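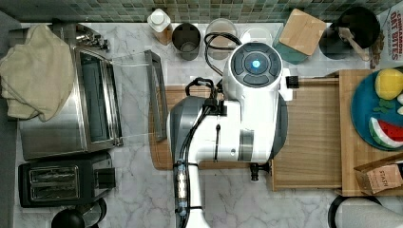

木砧板一面向上拱，放在台面上来回晃，上油能不能把它压平？

砧板是实木拼的，尺寸450×300毫米，厚28毫米，用了一年半。平时洗完平放在台面上晾，每周擦一次食品级矿物油，只擦朝上那一面。从去年11月开始发现中间往上鼓，用钢直尺量，中心比两端高2.5毫米左右，切东西时会跟着刀转。想知道继续多擦几遍油有没有用，还是只能送去刨平。另外，这种情况换竹砧板会不会好一些？

提问者：潮汐表
25/03/2019
浏览 1454

榫头朝北
积分 2563

单靠上油压不平。油只能减慢木材吸水和失水的速度，已经形成的弯曲要靠调整两面的含水率来恢复，恢复之后再上油才有意义。

先说成因。木材在纤维饱和点以下（多数树种含水率在30%上下）吸水膨胀、失水收缩，方向主要是横纹，顺纹方向可以忽略。弦向的收缩率通常接近径向的两倍，所以弦切的板比径切的板更容易弯。你的做法是两面处理不对称：上面见风，又有油膜，下面贴着台面，水汽出不去。两面含水率有差，湿的那面伸长，干的那面缩短，板就朝干的那面凹。

按这个规律，中间往上鼓说明上表面偏湿。你描述的是平放晾干，照理应该下表面偏湿，板边往上翘才对。有两种可能：一是你中途翻过面，现在朝上的就是原来贴台面的那面；二是板材本身有应力，和干湿关系不大。判断方法很简单，把板立起来放在通风处五天，每天量一次。数值往下走，就是含水率的问题；五天完全不变，大概率是应力或者拼缝的问题，直接跳到刨平。
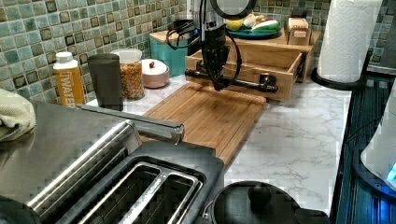 量的时候直尺要横着木纹放，量三处，取最大值，尺子和板之间用塞尺，不要用眼睛估。如果有厨房秤，同时称重更可靠。我自己那块板洗完立刻称，和晾到恒重之后称，差了232克，这部分全是水。连续两天读数不再变化，才算干到平衡，在此之前量的翘曲值没有参考意义。

确认是含水率问题以后，可以这样处理：

1. 用温水和少量洗洁精把表面的旧油膜洗掉，两面都洗，擦干。

2. 把凹的一面用湿布盖住，湿布拧到不滴水，盖四到六小时。凸的一面朝上暴露在空气里，不要晒太阳，不要用吹风机。

3. 揭掉湿布，板两侧垫上等高的木条，上面均匀压重物。压力不用大，十公斤足够，压太重拼缝容易开胶。木条至少垫三根，中间那根不能省。

4. 压两到三天，每天松开一次检查。回到1毫米以内就可以停，继续压下去多半会朝反方向弯。 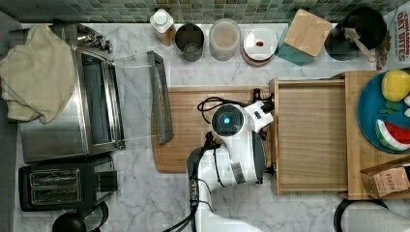 5. 立放，继续晾到恒重。这一步通常要一周，梅雨季节更久，别急着上油，板里的水还没走完就封上，后面还会慢慢弯回来。

6. 上油。两面和四个侧边都要擦，端面吸油最多，要擦两遍。静置四小时以上，把多余的油擦干净。

油的选择上，矿物油不干燥，不酸败，缺点是会被洗掉，需要反复补。亚麻籽油和桐油属于干性油，能聚合成膜，但每一层都要等好几天，且要买纯油，五金店里标“熟油”的很多加了金属催干剂，不适合接触食物。橄榄油、花生油一类不会干，时间长了有哈喇味，不要用。擦油的布用完摊开晾干再扔，干性油浸过的布团在一起会自热。矿物油没有这个问题。

至于竹砧板，竹材的收缩规律和木材类似，只是板由细竹条胶合而成，条与条的方向可以互相牵制，整体变形一般小一些。代价是胶缝多，泡水后开裂也从胶缝开始。竹子硬度高，刀口磨损更快。如果仍然平放着晾、单面上油，换竹板一样会弯。

Hurkano老用户

同意上面。补一点：我在Lurstead住的时候，房子临河，常年湿度很高，砧板都是立着放，用不锈钢架子，底下悬空2厘米，三年没弯过。搬走以后暖气一开，两个星期就裂了一条。所以别只盯着湿，太干也是问题。

油我用的是Andine的砧板蜡，矿物油里掺蜂蜡的那种，比纯油耐洗。299一套，有点贵，自己配也行，矿物油四份、蜂蜡一份，隔水加热化开就好。

灰缝

送去刨吧，省事。附近有木工房的话，压刨走两遍就平了。

榫头朝北 回复 灰缝

刨之前先看厚度。28毫米的板，翘曲2.5毫米，两面找平加起来要去掉3到5毫米，剩下的还够用。但是必须等恒重以后再刨，没干透就刨平，干了以后照样变形，等于白刨。另外带导流槽的板，刨完槽会变浅，要重新铣一遍，送之前问清楚对方接不接这个活。端纹板不要走压刨，容易崩，用砂光机或者手工刨。

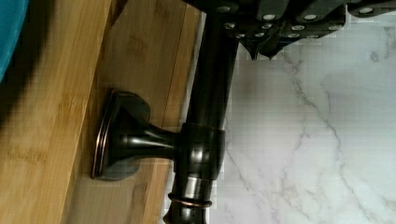
日常保养的几个数值（回复里问得多，统一写在下面）

上油周期：新板第一个月每周一次，之后每月一次。判断标准是滴水试验，水滴在板面上两分钟内渗进去、颜色变深，就该补油了。

清洗：两面都过水，哪怕只用了一面。洗完马上擦，不要泡在水槽里，洗碗机不行。

摆放：立放，长边着地，两面都要留出空隙，5厘米以上。离灶具和暖气远一些。

翻面：两面轮流用，刀痕和水分都会均匀一点。

环境湿度：40%到60%之间最稳定。我用的是Trevor的温湿度计，放在橱柜旁边，误差多少没校过，看趋势够了。

潮汐表

按说明立放了五天，最大值从2.5降到1.7毫米，应该是含水率的问题。确实翻过面，搬东西的时候翻的，当时没在意。准备周末开始做湿布那一步，厨房秤量程不够，称重只能先跳过。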